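Reissue Practice at a Small Record Label: Tape Transfer, Sequencing and Crediting in the Hourani Catalog
Music Production and Industry, final project report
August
By the project group, second-year cohort
9 min read

1. Scope

This report covers the reissue of a back catalog recorded by the group Hourani for the label Vovano. The catalog consists of 44 tracks held on quarter-inch tape, with a partial set of paper session sheets. The aim was to produce a transfer plan, a proposed running order for a two-disc set, and a corrected list of credits.
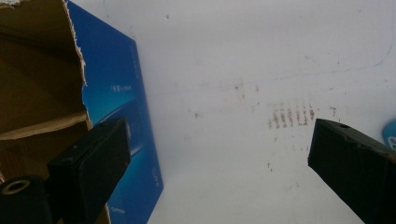
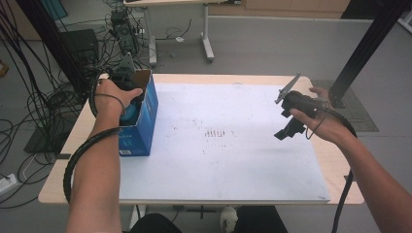
Why were the tapes transferred again when digital copies already existed?
The earlier copies were made at 16 bits from second-generation safety reels, with noise reduction decoded at the wrong level on at least one reel. High-frequency content was dull on playback and the quiet passages pumped audibly. The first-generation masters were still playable.

2. Source material

The label supplied the masters in their original cartons along with two later safety reels. All of the masters are stereo mixdowns. No multitracks were found, so remixing was outside the project from the start. Track titles on the cartons do not always agree with the titles on the session sheets. In those cases we took the title printed on the first commercial release and recorded the variant in the notes column of the transfer log.

Nine tracks had never been released. Five of these are complete performances with a finished mix. The other four are rough mixes in which the lead vocal sits well above the band, probably made so that the singer could learn the arrangement.

The catalog falls into two periods. The early sessions were recorded at Zasten, a small studio with a single live room, and have a short, dry room sound with heavy spill from the drums into the piano microphone. The later sessions were recorded at Lulton. These have wider stereo placement, plate reverb on the vocal and noticeably more low end. The difference matters for mastering, as a listener moving from one period to the other hears a change in level and tone larger than most reissues allow.

3. Transfer method

Each reel was inspected before playback. Splices were checked by hand and replaced where the adhesive had dried. Two reels showed signs of binder breakdown and were baked at low temperature by the label's transfer engineer before we received them. We did not carry out any baking ourselves.

Playback was on a two-track machine with the heads cleaned between reels. Azimuth was set by ear and by phase meter at the start of each reel, using the tones when they were present. Where there were no tones, azimuth was set on the brightest sustained material available, usually a cymbal. Reels with tones at the head took much less time than those without.

Transfers were captured at 24 bits and 96 kHz. No equalization or noise removal was applied at this stage. The flat transfers were stored as the archive set and copied before any further work.

Speed was the main difficulty. Three of the Zasten reels played back sharp against the released singles by a little under a quarter tone. The session sheets do not mention any change of speed. We compared the piano on those reels with the piano on reels from adjacent dates and concluded that the recorder had been running slow during the sessions. The pitch was corrected in the mastering copies only. The archive set keeps the playback speed as found, with the offset entered in the log.

4. Restoration

Restoration was kept light. Clicks at splices were repaired individually. Broadband noise reduction was tested on four tracks and rejected on three, where it removed part of the brushwork on the snare drum. The fourth track, a solo guitar piece with long decays, was treated at a low setting.

One master has a dropout of less than a second in the left channel during the second chorus. We considered copying the matching bar from the first chorus, but the bass line is different. The gap was filled from the safety reel instead, with the level and top end adjusted to match. The join can be heard on headphones by a listener who knows where it is. It was left in and is noted in the booklet draft.

Mains hum on two Lulton tracks was reduced with a narrow notch filter at the fundamental and the second harmonic.

5. Sequencing

Two running orders were prepared. Order A is strictly chronological by session date. Order B places the released singles first, then the album tracks, then the unreleased material.

Order A was easier to document and made the change between studios clear. Its weakness is that the first disc opens with three slow instrumentals, recorded on one day as a test of the room. Order B gives a stronger opening but moves back and forth between the two periods, which made the tonal differences more noticeable and required more equalization than we wished to use.

The label chose Order A with one change. The three instrumentals were moved to the end of the first disc and are labeled there as the first session. We had argued for leaving them in place. The rough mixes were left off both discs and will be offered as downloads.

6. Credits

The original sleeves credit the band as a unit and give no individual performers. Session sheets survive for part of the catalog and list instruments, with initials beside them. Working from these, the group was able to assign players to most of the early recordings. The later ones are less certain. A second guitar is clearly audible on six Lulton tracks, yet the sheets list only one guitarist. It may be an overdub by the same player or a visitor. The credit reads "guitars" with no number of players given.

Songwriting credits were checked against the label's publishing records. Two songs had been registered under working titles, and royalties for them had been held in a suspense account. This was reported to the label and was not pursued further by the group.

7. Manufacturing and budget

The planned first pressing is 930 copies. A separate vinyl edition of 200 copies will hold a selection of the singles. The booklet is set at 48 pages, which exceeded the original estimate. The increase came from the session notes and the table of title variants. The label asked for the table to be cut and later agreed to keep it in smaller type.

Vinyl side length limited the selection. Keeping each side under 20 minutes allowed a reasonable cutting level, and two of the longer Lulton tracks were dropped for that reason. Low frequencies on the remaining Lulton tracks were summed to mono before cutting.

8. Problems and limits

The transfer log was kept in a spreadsheet shared by all members of the group. In the second week two versions were edited in parallel and azimuth notes for one reel were lost. The reel was transferred again. A single editor should have been named at the start.

Listening tests were done in one room on one pair of monitors, with headphones as a check. A second room would have helped with decisions about bass on the later tracks. We also had no access to the original lacquers, so the comparison with the singles was made from used copies in mixed condition.

The speed correction rests on an assumption that the same piano, tuned to the same pitch, was used at all the Zasten sessions. The sheets support this but do not prove it.

9. Remaining work

Test pressings have not yet been approved. The booklet needs a final check of track timings, which changed slightly after the pitch correction. The archive set is to be handed over on two drives with checksums and a printed copy of the log.

Related reports
Microphone spill and balance in single-room recording
Publishing registration for small labels
Comparing plate and spring reverb in a student studio
Cutting levels and side length for short-run vinyl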